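Simulated Demo Collection: Pre-Session and In-Session Checklist
Cell: Plerside (sim)
Project: Hallurero, tray and rack task
Date of check: 04/06/2026
Result: Pass with comments

Use one sheet per session. Mark each item OK, Comment, or Fail. A Fail on any item in Part A stops collection until the item is cleared.

Part A. Before the first episode

A1. Scene file matches the task sheet. OK
A2. Arm returns to its start pose after reset, three resets in a row. OK
A3. Physics step and control rate match the last approved session. OK
A4. Joint limits and speed caps are switched on. OK
Comment: The caps had been turned off for a replay test. Turned back on before the check.
A5. Disk space for 100 episodes. OK
A6. Operator has done 6 warm-up episodes, saved to the scratch folder and not to the set. OK
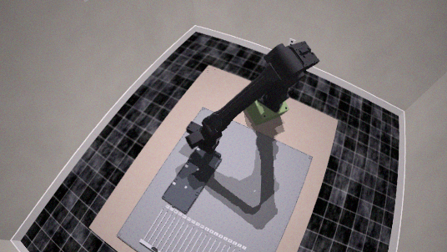

A7. Random seed changes between episodes. Comment
Comment: Seed was fixed at 923 when the scene was opened. The start script now draws a new one each time. Check this again at the next session.
A8. Log names carry the project name and the episode number. OK

Part B. View and scene

B1. Every view renders for the full length of an episode. OK
B2. Arm shadow is on and drawn the same way in all views. OK
Comment: The shadow crosses the board and part of the dark tray. Leave it on. The Bumeck set was collected without shadows, so do not mix the two.
B3. Tray and rack both start on the board. OK
B4. Wall, floor and table textures are the approved ones. OK
B5. Fingertips can be told apart from the tray in the side view. OK

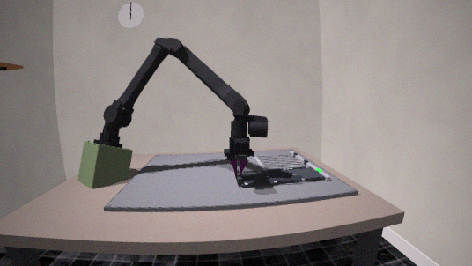 Item B5. Purple fingers pointing down, tips close to the dark device on the mat.

B6. No objects pass through each other at reset. OK
B7. Frame times line up with joint readings. Comment
Comment: One view lagged by a single frame in two test episodes. Restarting the recorder cleared it. If it comes back, stop and file it under Ó Riain, the recorder build now in use.

Part C. During collection

C1. Operator pauses before closing the fingers. OK
C2. Approach direction is varied across episodes. Comment
Comment: Too many approaches from the same side in the first block. Operator was asked to vary the wrist angle and the height of the approach. 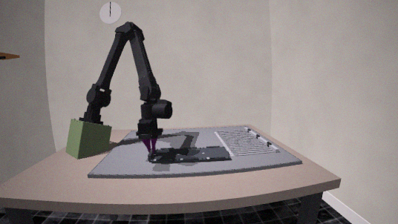

C3. Failed grasps are kept and labeled as failed. Do not delete them. OK
C4. Episodes where the operator lost control input are marked void. OK
Comment: Void and failed are separate labels. Void episodes stay out of training. Failed ones go in.
C5. Break taken after every 18 episodes. OK
C6. Tray is released before the episode is ended. Comment
Comment: Some episodes were ended with the fingers still closed. Trim is not allowed. Label these "incomplete."

Part D. After the session

D1. Episode count in the log matches the count on disk. OK
D2. Sample of episodes replayed from start to end. OK
D3. Labels checked by a second person. Open
D4. Session folder set to read-only. Open, waiting on D3

Follow-up: A7 and B7 at the start of the next session. C2 and C6 with the operator before any more episodes are collected.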